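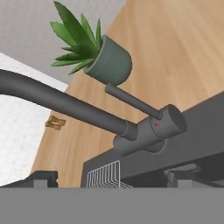
Lyle Mahmoud wrote in after the March issue to ask why we still sit people down to drive an arm by remote control, when it would surely be quicker to write out the steps and let the software get on with it. Several of you have asked something similar, so this item is a longer answer than one letter would normally get.

The steps for most kitchen jobs are easy enough to write down. Reach for the thing, close the fingers, lift, carry, put down, let go. We tried it that way in the first year at Brundilcombe and got a set of instructions that worked for one object in one position. Move the object a hand's width to the left and the arm would close on air, or push the thing over. We then added rules for the hand's width to the left, and more rules for when something else was in the way, and by the summer there were two of us doing little apart from adding rules.

Showing the job is slower at the start. A person takes the controller, moves the arm through the task from beginning to end, and the software stores what the cameras saw alongside what the hand did. Then they do it again from a slightly different start. The learning is done later, from the whole pile. The number of times you have to do it depends on the task, and our guesses have mostly been too low.

For the current round we are working in Skellora, our simulated kitchen, and not on the real arm. It costs nothing to knock something over in there, and a session can be reset with one key. The drawback is that you feel nothing. On the real arm you can often hear the fingers touch a surface, and people lean on that more than they realise. In Skellora you have the picture and a small buzz from the Ferkico handset, and the buzz comes late.

Tamsin Park recorded 48 demonstrations of the same short pick and carry, and 46 of them went into the training set. The other two were dropped for dull reasons. In one she had started recording before the reset had finished, and in the other the handset lost its connection halfway through a reach and the arm stopped where it was. Demonstrations that were merely untidy stayed in. There was some argument over this. My own view is that a reach which goes wide and comes back is worth having, as long as it does come back, and a set made up only of perfect reaches leaves the arm with no idea what to do once it has drifted.

Untidy is different from undecided, though. The ones I would throw out, given the choice, are those where the person stops in mid-air to think. We all do it. You get the fingers near the object, you aren't sure which side to come in from, and you wait. The software has no way of telling that a pause is a pause for thought, and it learns that hovering is part of the job. An arm trained on an early set of ours used to hang over the worktop for several seconds before every pick. We spent a good while looking for a fault in the motor settings before someone played the recordings back and saw that we had all been doing the same thing.

So the advice to anyone coming in to record is to decide before pressing the button. Look at the view from outside, pick the side you will approach from, and then go at a steady pace. If you change your mind on the way, carry on with the first plan, and if it fails, reset and make a fresh recording.
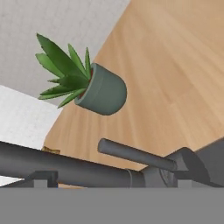 Most new people find the wrist view the hardest part of the job. The camera turns with the wrist, so level things stop being level, and "up" on the handset may have nothing to do with up on the screen. A potted plant is a good thing to steer by while you are getting used to it, as everyone knows which way a plant should stand. When the pot points down to the right and the leaves fan out towards the upper left, you can tell at a glance how far you have rolled the wrist, which you could never judge from a stretch of plain wood. Tamsin's habit is to find the nearest thing with an obvious top and bottom, say to herself which way it is leaning, and only then move her thumb. She was slow for the first hour and then had no more trouble with it.

The wrist view also gives away a good deal of space to the gripper itself. You learn to live with that. The temptation is to swing the arm about to get a better look, and those swings end up in the recording like everything else. Use the outside view to check where you are and keep the wrist for the last part of the approach.

A few people have asked whether it wouldn't be simpler to take hold of the arm and move it by hand. On the real one at Rosenthal, the room next to the stores, that is how we do it for some tasks. You put the joints into the free mode, take the arm just above the wrist, and walk it through the motion. It is the most natural way to show a wiping or pouring movement, and people who dislike the handset take to it straight away. There are two difficulties. One is that your own hand and sleeve are in every camera view, and the arm will not have a hand and sleeve beside it when it works alone. The other is tiredness. The arm is light in free mode but it isn't weightless, and by late afternoon the movements get short and jerky. We have not found a good answer to either, apart from recording in the mornings and playing the path back a second time with the person standing clear, so that the cameras get a clean view.

With the handset your hands stay out of the picture, and you can do it sitting down. It is also the only choice for the simulated kitchen, where there is nothing to take hold of. For the present we will go on using both.

On numbers, the plan is to have more than 80 demonstrations of the pick and carry before we train again. I would like the extra ones to come from several different people. Tamsin's recordings are good, but they are all Tamsin's, and the last arm we trained on one person's work picked up that person's way of coming in from the right every single time, even when the right was blocked. A few left-handers would be especially welcome.

The next round will change the layout as well. We will shift the objects between recordings, and turn some of them, but keep the fixed parts of the kitchen where they are. Please don't rearrange anything yourself between takes, even if it looks wrong to you. The reset does it, and it keeps a note of where everything was put, which we need afterwards when we are working out which positions the arm can't manage.

If you would like to record, the handset and the desk are free from 10 in the morning, and a first session lasts an hour including the practice runs. You don't need to have driven an arm before. Bring glasses if you use them for screens. Practice runs are not kept, so there is no harm in making a mess of them, and I would suggest rolling the wrist right over on purpose a few times to see what it does to the view.

To come back to Lyle's letter, we haven't given up on written steps entirely. The part of the job that says which object comes first and where it should end up is still a plain list, and it is a short one. The reaching and gripping are what we show. He has been offered a turn on the handset, and I will print what he makes of it if he sends it in.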